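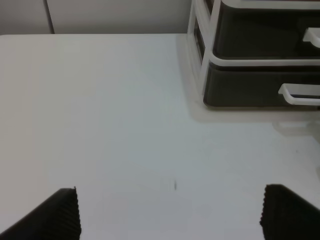
The view from the wrist: fingers open, drawer unit back right. Open day, Stondow.

Sunday, a little after ten, and the line at the Stondow door is already out to the bike racks. Free coffee. Paper badges, the kind that fall off. Upstairs on the second floor is where Cokis has its arm going, and the engineer running it has been talking since the doors opened. She has a bottle of water she keeps not drinking from.

We got her for half an hour, between demos and partly during them. She asked us to leave her name out ("put the team, it's a team thing") so that's what we did.

The task first. An arm, a table, a small set of drawers. The arm is supposed to open a drawer and close it again. That's the whole show.

"People come up the stairs and they want it to pour a drink or do a backflip," she said. "And then it goes for a drawer, and half of them leave and the other half get really close to the rope."

Why drawers?

"Because everybody has them and they're horrible. You pull a little bit off to the side and it jams. You pull too hard and the whole unit comes with you. You do it right every morning half asleep. Try writing down how."

The drawer unit is one of those plastic desktop things. White frame, dark drawers, white handles that stick out. She bought it herself, she said, in a store on the way to work, and there are two more like it in a closet downstairs for when one cracks.

"We had a nice metal one from a supplier. Perfect runners. The arm loved it. Then somebody on the team said, this is not what people have at home. So, plastic."

The screen next to the rope shows what the wrist camera sees, and that's where most of the kids were standing. A lot of white table, mostly. Two black fingertips poking up at the bottom corners with ridges on the inside. The drawers way off to one side.

She likes that view better than the one from the ceiling. "From the ceiling you see a robot. From the wrist you see a problem. You see how little it gets to work with. Look, it's got a corner of the unit and part of a handle, and it has to decide where to go from there."

A man near the front wanted to know if the dark spot on the table was a target. It was not. She'd been asked that already. "It's a mark. Tables get marks. I kind of like it, it gives you something to look at."

Does the arm care about it?

"It shouldn't. That's one of the things you find out."

What else do you find out?

"Light. Light is the big one. White table, white frame, white handle, and then dark drawers, so the contrast is either wonderful or terrible, depending where it's looking. And the table has a bit of shine, so there's a sort of ghost of the handle down in it. The early versions went for the ghost." She put her hand out flat and pinched at nothing. "Very confident. Very gentle. Complete miss."

That was last November, she said, in the old room at Skarnard, before they moved over here. 116 recorded tries in the first week and they kept a tally on the whiteboard. She wouldn't say how many worked. We asked twice. "Enough that we kept going. Not enough that anyone bought donuts."

And now?

"Now I bring it to an open day, so."

At that point a demo was due and she went around behind the rope. The arm came down slow, slower than we expected, fingers wide apart. A girl on her dad's shoulders said it was scared. It took hold, pulled, and the drawer came out maybe half way and stopped there. People clapped. She didn't look too thrilled.

"It should have gone farther," she said when she got back. "It felt some resistance and called it done. I'd rather it do that than rip the thing off the table. But I'm going to be thinking about it tonight."

There's a person at a laptop the whole time with one hand by a red button. Visitors kept asking about him more than about the arm. He can stop it any moment, he doesn't steer it. Before lunch he'd used the button once, for a dropped phone that slid under the rope.

We asked about the fingers. Why just two?

"Cheap. Strong. Easy to swap. There's a group at Wynne doing beautiful work with hands, proper hands, and I'm jealous, I'll say it. But two fingers open a drawer fine. The ridges help on smooth plastic. We went through 13 versions of those, some of them only differ by a hair, and I could not tell you by eye which is which. They have numbers inside."

Which one is on today?

"Twelve." Laughs. "Thirteen was worse."

The question she gets most, she says, is whose job it's going to take. She doesn't wave it off. "I don't have a smart answer. Right now it opens one kind of drawer on one kind of table and takes 30 seconds over it. The people who came to talk to us seriously were from places where somebody can't grip anymore. Arthritis, stroke. They don't ask about jobs, they ask if it can do a fridge."

Can it do a fridge?

"No. The seal. Don't get me started on the seal."

She got started on the seal. We'll spare you most of it, but the short verson is that a fridge door needs a hard tug and then almost nothing, and switching from one to the other that fast is the hard part. They'll try it in the spring if the money comes through.

By then there was a school group on the stairs, 17 of them plus two teachers, and she was looking over our heads. Last thing, quick. What does she want people to go home with?

"I want them to open a drawer tonight and notice it. Their wrist, what their thumb is doing. The little wiggle when it sticks." She was already walking. "And tell them the two o'clock is better, we're going to restart it at at lunch."

The Cokis demo runs every hour on the second floor until four. Take the stairs, the elevator was packed. Parking behind the building is for exhibitors only, use the lot across the street.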